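Notebook, adhesives bench, Medport
September, Tuesday, started 8:40

Subject: open time of the Larkutard two-part on primed white board, continued

Carried over from last entry: batch A skinned over before the second face was on. Suspected the room, now suspect the mix. Hygrometer on the shelf and the one by the door still disagree. Using the shelf one throughout so the numbers at least compare with each other.

Setup
Resin from the opened Larkutard can, hardener from the new one. Weighed both parts on the small balance, stirred by hand with a flat stick, scraped the walls of the cup twice. No vacuum. Board wiped with alcohol and left until the smell was gone. Primer is the Gretarow gray thinned per the can, one coat, overnight.

Mix 1
Stirred for two minutes. String test good at first check, short strings at second, none at third. Open time 17 minutes to loss of tack transfer on the glove. Sheet says longer. The cup was noticeably warm on the underside by then, so the leftover mass was running ahead of the film. Don't judge open time by the cup again — judge it on the board.

Mix 2
Same ratio, poured out into a shallow tray straight after stirring. Much slower. Still transferring when I stopped for the delivery, so no end point recorded. Repeat this one with nothing else going on.

Mix 3
Hardener short by a small amount on purpose. Surface stayed gummy at the corners after lunch. Scraped off, discarded. No need to repeat.

Pull tests
Six coupons, all from Mix 1, cured under the weighted plate. Peak readings on the Sin gauge, gauge units, uncorrected:
lowest 1,154
highest 2,925
The rest fall between and are on the loose sheet taped inside the back cover. The spread is too wide to say anything about the primer. The lowest failed at the primer, clean peel, gray on one face only. The highest tore the board itself. Two different failures should not go in one average, so I have not written one down.

Possible causes of the spread, in the order I would check them:
Primer thickness. Brushed coats were uneven at the ends. Use the roller.
Clamp load. The weighted plate rocks on its long side. Shim it or use the screw press.
Glue line. No spacer used. Put two lengths of the thin wire in the next set.
Gauge zero. Was off at the end of the run, not checked at the start.

White parts
Filler trial on these is separate from the coupons. Sand lightly before any primer goes near them, fine grit only, and keep off the rounded top — the neck below it is awkward to reach and the paper leaves flats. A strip of cloth-backed abrasive pulled back and forth works better there. Wipe down, then one thin coat.
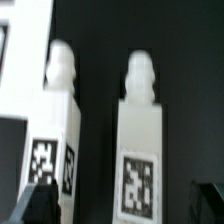

For next session
Zero the gauge before the first coupon and write it down.
Repeat Mix 2 to an end point, timer on the board.
Cut new coupons from a single sheet and mark the grain direction in pencil.
Order stirring sticks and medium gloves. Hardener is fine for now.
Move the resin can off the window shelf. It gets sun until noon and I have not allowed for that in anything above.

Stopped 4:15. Coupons from Mix 2 left under the plate, labeled on the tape, do not move.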